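How Paper Is Made

Paper begins with fibers, the thin threads found inside plants. Most paper today is made from wood. At a mill, the wood is cut into chips and cooked until it becomes a soft, wet mixture called pulp.

The pulp is spread over a fine screen. Water drains away, and the fibers lock together in a flat sheet. Heavy rollers then press the sheet — and heated ones dry it.
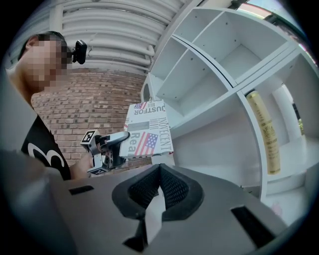 Can old paper be used again?
Old paper can be mixed with water and turned back into pulp. The fibers grow shorter each time, so mills often add new ones.

The Dultside Paper Museum keeps a handmade sheet from 1797. School groups may see it on the second floor, beside the drying racks.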